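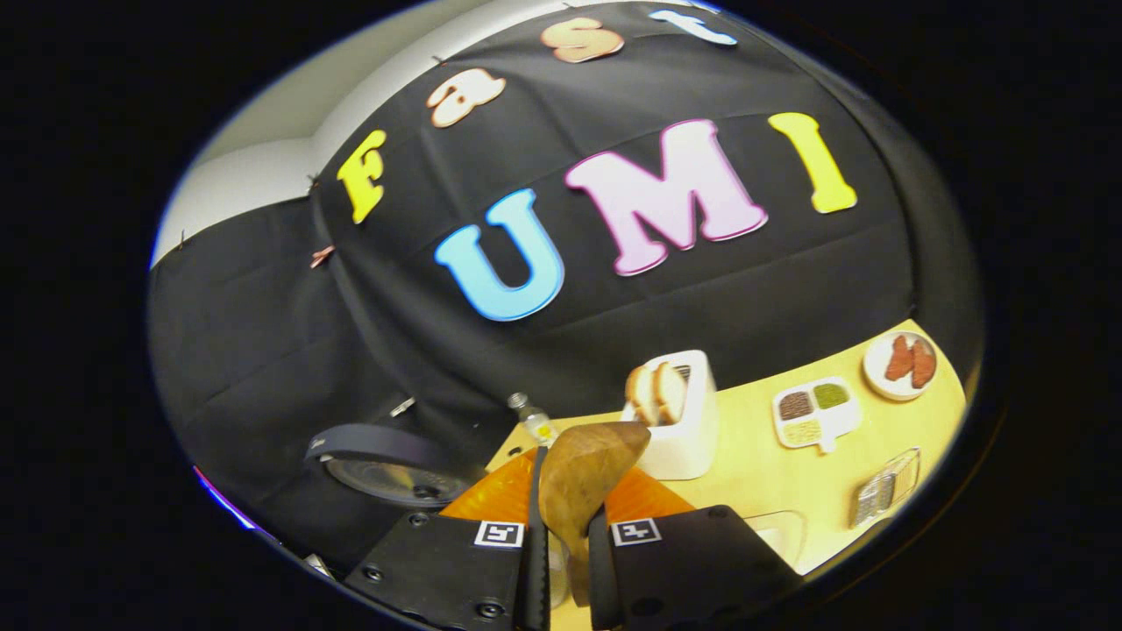 Felt sample log, September, entry 4

Continuing with the wool felt from Ernach. Bench free from the morning until 15:30, so I could do the shrinkage and the edge test in one go.

What I wanted to know

If I full the pre-felt longer, do I get an edge that stays clean after cutting, or do I only get a thicker piece that is harder to cut? In entry 3 I wrote that the longer time is better, but I had changed the soap also, so that result is not worth much. Today the soap is the same for all pieces (the olive one, grated, from the big jar).

Preparation

I cut 13 squares from the same sheet, all in the same direction, and marked one corner with a red thread. Please keep to this corner mark if you repeat it. In the spring we used pen and it washed out of half of them.

One square stays untreated as reference. The others went in the rolling mat in groups of four, with short, middle and long rolling. Water from the kettle mixed with tap water, as hot as my hands could accept with gloves. I know this is not a measurement. The thermometer from Drisside still shows nonsense and I did not want to wait for the new one.

Observations

The short group feels soft and a little hairy. When I pull at the edge with tweezers the fibers come out easily, and the cut line becomes unclear.

The middle group is the nicest in the hand. The edge holds. On two of the pieces there is a thin place near the center, which I think was already in the sheet. I should hold the sheet against the window before cutting.

The long group shrank more in the rolling direction than across, so the squares are not squares anymore. I forgot to turn the mat on the first piece and it is the worst one. The edge is very firm, but the small scissors do not go through curves well, they chew. With the rotary cutter it was acceptable on straight lines only.

Abrasion: I put one piece of each group on the rubbing machine, 3,000 cycles. The long one finished with light pilling. The middle one also finished, with more pilling but no hole. The short one I stopped at 1,613 when the backing became visible.

Remarks

The Yousafzai method (wet, roll, rest under a towel, roll again) was used for the middle group only. So I again changed two things at the same time! I noticed it while writing this. The rest under the towel must go to all groups next time, or to none.

Dye came out of the dark green piece in the last rinse. Vinegar helped a little. Do not put it together with the white.

To do

Repeat the middle and long groups, turning the mat each time.
Ask Drivesent if the second roll of pre-felt is from the same batch, the label is missing.
Sharpen the small scissors before I blame the felt.
Dry pieces are on the upper rack, corner mark to the left. Please leave them flat until I have measured them.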